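小型双门柜的清空、擦拭与背板贴附物清理

发布单位：Trevholm 后勤管理部
编写：Akinyi Mosoti　审核：Erasto Mrema
日期：2020-08-04

一、适用范围

本指引适用于各办公点及宿舍公共区域配置的小型双门柜。柜体移交、换用或重新分配之前，使用部门应按下列步骤完成清理。嵌入式壁柜及带玻璃门的陈列柜另按《Lero 楼家具维护须知》办理。

二、准备工作

请备齐以下用品：软质抹布两块、中性清洁剂、塑料刮片、吹风机、收纳盒一个。不得使用钢丝球、金属刀片或含研磨颗粒的去污粉，以免划伤白色表面。

清洁剂应先用清水稀释，并在隔板底面等不显眼处试擦，确认不掉色后方可使用。

三、操作步骤

1. 将两扇柜门完全打开，取出全部物品，按“留用”“移交”“报废”分别放置。文件类物品须当场登记。

2. 检查柜门背面、隔板底面及内部背板。上述位置常有标签、贴纸等小件，清空时容易遗漏。

3. 资产标签及登记编号一律保留。其余贴附物如需去除，先用吹风机低档加热边缘，再以塑料刮片由一角缓慢推起，不得强行撕扯。

4. 残胶用蘸有清洁剂的抹布敷压片刻后擦除，再以清水抹布复擦。深色背板上的水痕较为明显，应及时用干布收干。

5. 隔板自上而下逐层擦拭，前缘与侧板交接处须单独处理。可拆卸的隔板宜取下清洁，装回时核对支撑件是否到位。

6. 拉手以拧干的抹布擦拭，并检查螺丝有无松动。弧形拉手内侧易积灰，可用棉签清理。

7. 柜门保持敞开，待内部完全干燥后再放回物品。较重物品置于下层。

四、验收

清理完成后，由使用部门填写验收单，交 Sharon Mwakalinga 存档。柜门开合不畅、隔板变形或拉手缺失的，应在验收单备注栏注明，由 Erasto Mugo 安排维修。未经验收的柜体不得移交下一使用人。 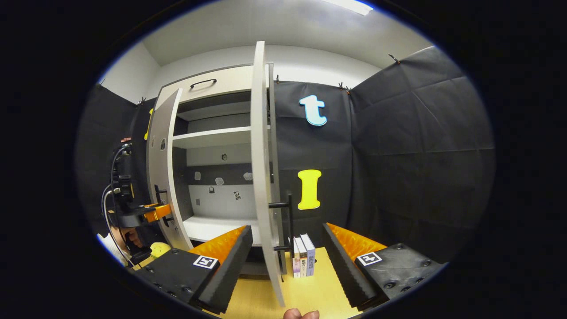
家具维护 · 柜类

双门敞开的浅色柜体。背板上附有小件标签和贴纸，左侧柜门上部另有两处深色小贴附物，清理时应一并核对。去留不明的，暂不处理，报后勤管理部确认。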